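Home | Reviews | Walking and Leashes | Food | Travel with Dogs | About | Contact

Pastent Long Line and Nirka GPS collar tag: my review after one winter

I have two dogs. The older one, Forsberg, is a mixed hound of nine years, and he never goes farther than he can smell my pocket. The younger one is Uva, a small brown female who came to me from a shelter, and she is the reason I bought the things in this review. Uva is afraid of garbage trucks, umbrellas, and men who cough. When she is afraid she runs first and looks later.

I bought the Nirka tag and the Pastent long line in the same week, with my own money, and I have used both on almost every walk since. I will write mostly about the tag, as it is the more expensive one and the one people ask me about in the park.

What you get

The Nirka comes in a flat box with the tag itself, two rubber holders (one for thin collars and one for wide), a charging cable and a paper booklet. The tag is as long as my thumb. On Forsberg you do not notice it. On Uva, who is a little dog with a thin neck, it looked large in the first days and she scratched at it with her back foot. After one week she forgot it. If your dog is even smaller than mine, I would try to hold one in the hand before buying, because the booklet gives the weight but a weight on paper did not tell me much.

The narrow holder is good. It takes strength to push the tag into it, and I broke a fingernail the first time, but I prefer this to a holder which lets go. The wide holder is worse. It sits well on a flat nylon collar, but on Forsberg's old leather collar it turned slowly until the tag was under his chin, and there it hit the water bowl each time he drank. I moved it back many times. In the end I bought him a nylon collar.

Setting up

You must make an account, then press the button on the tag until the light is blue, then wait. The first time I waited long enough to drink a coffee. The second time, when I changed my telephone in March, it was fast. I do not know why there was this difference.

The application asks for the name of the dog, the breed, the age and a photograph. You can skip the photograph, but I advise you to put one in. If you press "Lost dog" the application makes a page which you can send to other people, and the photograph goes on this page automatically. Choose one where the dog is standing from the side and you can see the whole body and the tail. My first one was only Uva's face on a pillow. It was a beautiful picture and nobody could have found her with it.

The home zone

You draw a circle on the map and the tag tells you when the dog leaves it. The smallest circle you can make is 90 feet. My yard is smaller than this, so the circle includes the yard of my neighbor and a part of the street, which means that Uva can be through the fence and at the road before I get any message. For people with a big property this will be fine. For a city yard it is a weakness, and I wrote to the company about it. They answered politely that a smaller circle would give too many false alarms. I believe them, but I would like to decide this for myself.

False alarms I had anyway, mostly on rainy nights. The worst was at 4 a.m., when the application told me that Forsberg was in the middle of the river. He was on my feet.
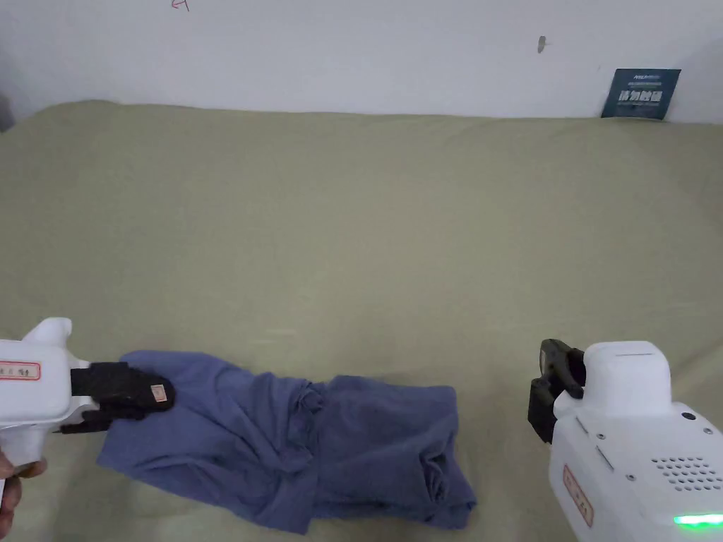 Finding a dog for real

In January Uva did run. A truck dropped a metal plate on the next street and she pulled backward out of her harness, which was my mistake, as I had opened it by one hole for her winter coat and had not closed it again. She was gone before I could say her name.

I opened the application with very cold hands. In normal use the tag sends the position every few minutes to save the battery, but there is a button called "Live" and then it sends every few seconds. It took a moment to connect and this moment felt terrible. Then there was a dot, and the dot was moving along the railroad path, away from the house.

My neighbor Cirilo Carrillo came with me. He has kept hunting dogs for most of his life and he was calmer than I was. He told me not to run and not to call, only to look where the dot stopped. It stopped behind the car wash. We walked there slowly. When we were close, the dot jumped from one side of the building to the other, and I think the metal roof disturbed it. For the last 400 feet the tag was honestly not so useful, and we used our eyes. Cirilo saw her under a trailer. I sat down on the ground with my side to her, opened a bag of dried liver, and looked at the bag. After some time she came.

So my opinion is this: the tag will tell you which street. It will not tell you which bush. For me this was enough, and without it I would have searched in the direction of the park, which was the wrong direction. There is also a sound in the tag which you can start from the telephone. I did not use it that day. Uva is afraid of beeping things, and I think it could have sent her farther. For a confident dog who is only stuck somewhere, it could help. You should try the sound at home first and see what your dog does.

Battery

The company promises three weeks. I got two with Uva, and a little less in the cold months. Forsberg's lasted longer, because he spends his life at home, and the tag sleeps when it knows the home network. With "Live" turned on, the battery goes down very quickly. After our search it had lost almost half.

Charging needs the special cable with the magnet end. A normal one does not fit. I bought a second cable to keep in the car and I recommend that you do the same. The magnet is weak, and twice I found the tag in the morning lying beside the cable with no charge at all.

Price

I paid 324 dollars for two tags with one year of service. After the first year you must pay again for the service, and without the service the tag is only a small piece of plastic. This was written on the box, but in small letters. I would be happier with a higher price one time and no payment every year. Still, I compared it with what a friend spent on posters, fuel and days off from work when her dog was missing, and I do not complain too much.

The Pastent long line

This part is shorter because there is less to say. It is a long leash of coated webbing, orange, with a metal hook at one end and a sewn handle at the other. I use the thirty-foot version.

The coating is the good thing. Mud comes off with a wet cloth and it does not drink water like my old cotton line, which was so heavy after rain that Uva walked as if she pulled a sled. It does not tangle much in low plants. The color is easy to see in grass, and I can put my foot on the end when she decides to go.

The bad thing is for your hands. When the line is wet and the dog pulls suddenly, it slides. I have a burn mark on two fingers which took a long time to heal. Please wear gloves. Please also clip it to a harness on the back and never to a collar, as a dog that reaches the end of thirty feet at full speed can hurt the neck badly.

The hook is said to hold 2,000 pounds. I have no way to test this and my dog is not a horse. After one winter it has a little rust near the spring but opens and closes normally.

Who should buy

If your dog is new in your home, or came from a shelter, or is afraid of noises, I would buy the long line on the first day and the tag on the second. If your dog is like Forsberg, you can keep your money. I put a tag on him only because the two together were cheaper, and I admit it is sometimes nice to look at the map from work and see that he has not moved since breakfast.

One more thing that costs very little: have your telephone number on a normal metal plate on the collar, and check that the number in the chip register is your present one. When I checked Uva's, it was still the number of the shelter. A person who finds your dog does not have your application.

My marks: Nirka tag, four out of five. It loses one for the large home circle and the weak magnet. Pastent long line, four out of five. The handle should be softer, and they should sell it together with gloves.

In summer I will try the tag near the lake, where the telephone signal is poor, and I will add a few lines to this page.

Contact: use the form on the Contact page | Copyright, all texts by the author of this site | Back to top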